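Der Wischmopp als Lehrmeister

Tülin Güler baut zu Hause an einem Roboter, der Böden wischen soll. Ein Gespräch über Schmutzstreifen, Drehgelenke und die Freude am Schrauben.
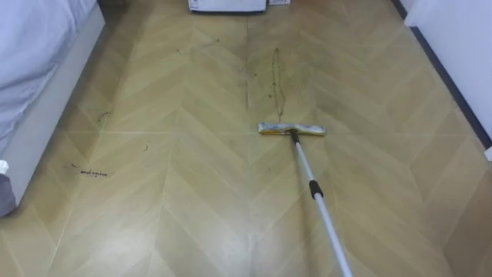

Wischprobe im Schlafzimmer: Vor dem Mopp liegt noch ein langer dunkler Streifen auf dem Fischgrätboden. Foto: Tülin Güler

31.7.25 | Text: Firdevs Tuncer

Auf dem Küchentisch liegen zwei Motoren, ein Knäuel Kabel und ein Teller mit Aprikosen. Tülin Güler schiebt alles ein Stück zur Seite, damit mein Notizbuch Platz hat, und fängt schon an zu erzählen, bevor ich die erste Frage gestellt habe. »Evell« heißt ihr Projekt, ein Roboter, der mit einem ganz normalen Stielmopp umgehen soll. Einen fertigen Wischroboter wollte sie nie. »Ich finde es viel spannender, wenn eine Maschine mit dem Werkzeug klarkommt, das sowieso in der Abstellkammer steht«, sagt sie. »So ein Flachmopp ist doch eine tolle Konstruktion! Da steckt ein Drehgelenk drin, über das man beim Putzen nie nachdenkt, und mich hat es wochenlang beschäftigt.«

Angefangen hat sie im Februar, zunächst in der offenen Werkstatt Hindo, wo sie die Teile für den Greifer gedruckt hat. Der erste hielt den Stiel, aber nur, solange sich der Mopp nicht drehte. Beim zweiten war die Klemme zu weich. »Da ist mir der Stiel ganz langsam weggerutscht, ich konnte richtig dabei zusehen«, erzählt sie und lacht. Jetzt ist sie bei Version vier, mit gummierten Backen und einer Feder, die sie aus einer alten Schreibtischlampe ausgebaut hat. »Die Feder ist das beste Teil am ganzen Roboter. Ich habe auch welche bestellt, aber keine war so gut.«

Geübt wird im Schlafzimmer. Zwischen Bett und Wand bleibt ein schmaler Gang, und genau deshalb mag sie den Raum. »In einem großen leeren Zimmer kann jeder wischen. Hier muss man wissen, wo der Stiel hinten hinwill, wenn der Kopf vorne um die Ecke geht.« Auch der Boden macht es der Bilderkennung schwer. Die Dielen laufen in Pfeilen auf die hintere Wand zu, und jede Fuge ist eine Linie. Ihr Programm hielt die Fugen anfangs für Dreck. »Evell hätte am liebsten das Parkettmuster weggeputzt. Ich fand das ja fast rührend.«

Inzwischen sucht die Software nach unregelmäßigen Formen: krumme Linien, Krümel, verschmierte Flecken. Lange Streifen sind Tülins Lieblingsfall, denn daran lässt sich die Bahn gut planen. Schwieriger sind einzelne Punkte. »Ein Krümel ganz allein auf einer hellen Diele, ist das nun Schmutz oder ein Astloch? Da sitze ich abends davor und diskutiere mit meinem Rechner.« Und dann sind da noch die Spiegelungen. Wo Licht von oben auf den Boden fällt, wirkt er heller, und das Programm meldete diese Stelle lange als sauber, ganz gleich, was dort lag.

Ich frage, woran sie erkennt, dass eine Bahn gut geplant ist. Sie holt ein Blatt Papier und zeichnet den Mopp von oben, dazu Pfeile in alle Richtungen. Der Kopf solle flach bleiben, erklärt sie, und die Bahnen müssten sich ein wenig überlappen. »Wenn man zu fest drückt, kippt er. Drückt man zu wenig, fährt er nur spazieren. Mit der Hand merkt man das sofort, und jetzt versuche ich, dieses Gefühl in Zahlen zu bekommen. Das ist so eine schöne Aufgabe!« Drei Abende hat sie allein damit verbracht, den Druck am Stiel zu messen. Die Kurven hängen ausgedruckt am Kühlschrank.

Unterstützung bekommt sie aus der Werkstatt. Ein Kollege namens Bühler hat ihr beim Löten der Steuerplatine geholfen, und die Bahnplanung läuft auf »Markley«, einem kleinen Programm, das sie selbst geschrieben und nach einem Kater aus der Nachbarschaft benannt hat. Den Code will sie veröffentlichen, sobald er aufgeräumt ist. »Im Moment stehen da noch Kommentare drin, die ich nachts um zwei geschrieben habe. Die muss keiner lesen.«

Als Nächstes sind die Kanten dran, vor allem die dunkle Sockelleiste. Ihr Programm verwechselt sie gelegentlich mit einem besonders langen Schmutzstreifen. Eine Idee hat Tülin schon, sie braucht dafür nur einen anderen Sensor und ein freies Wochenende. Dann nimmt sie sich eine Aprikose und dreht einen der Motoren in der Hand. »Der hier hat übrigens Spiel«, sagt sie. »Hören Sie mal.«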